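In praise of the plain white surface 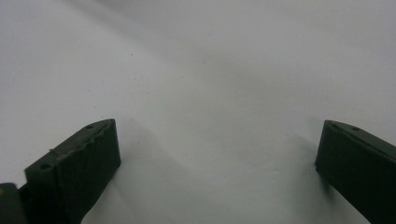 Pale, plain and a few specks short of spotless.

I've been having the same argument in my head since June, and I'd like to win it on paper. My view is that every home needs one plain white surface with nothing on it. No runner, no fruit bowl, no tray of candles. Just white.

I know how that sounds. I used to be a pattern person. I had a Kovetti oilcloth with lemons all over it, and I loved it right up to the evening I lost a contact lens on it and spent half an hour patting lemons. You can hide anything on a busy cloth, people say, as if that were a good thing! Crumbs, biro, a ring off the bottom of a mug, all of it just sits there among the fruit until you put your sleeve in it.

White tells on you straight away. Look at those little dark specks up there. On my old lemons you'd have eaten six dinners on top of them and been none the wiser. On white you see them, you wipe, and you get on with your day (or you see them, sigh and leave them, but at least you know).

And it's never really white, which I think is the bit people miss when they call it cold or clinical. There's grey in it, and a bit of blue, and one side comes up brighter than the other. I get more pleasure out of that than I ever got from a printed lemon. My own table goes nearly lilac at four in the afternoon and I will stop the washing up to look at it.

My sister-in-law's objection is that it shows every dip and crease. Well, yes. She bought a stiff Seixas mat to get hers dead flat and it looks like a shop counter. I like a soft fold here and there. Mine cost me 24 pounds as an offcut and has never once lain properly flat, and I've stopped tugging at the corners.

The harder part is keeping it clear. A bare surface in my house attracts post the way a warm bonnet attracts cats, and I've had to be quite fierce - keys go on the hook, letters go in the drawer, and anyone who puts a charger down gets it handed back. There have been words about this. I'm told the rest of the house is still a tip, and that's fair, and I'll get to the hallway when I get to it.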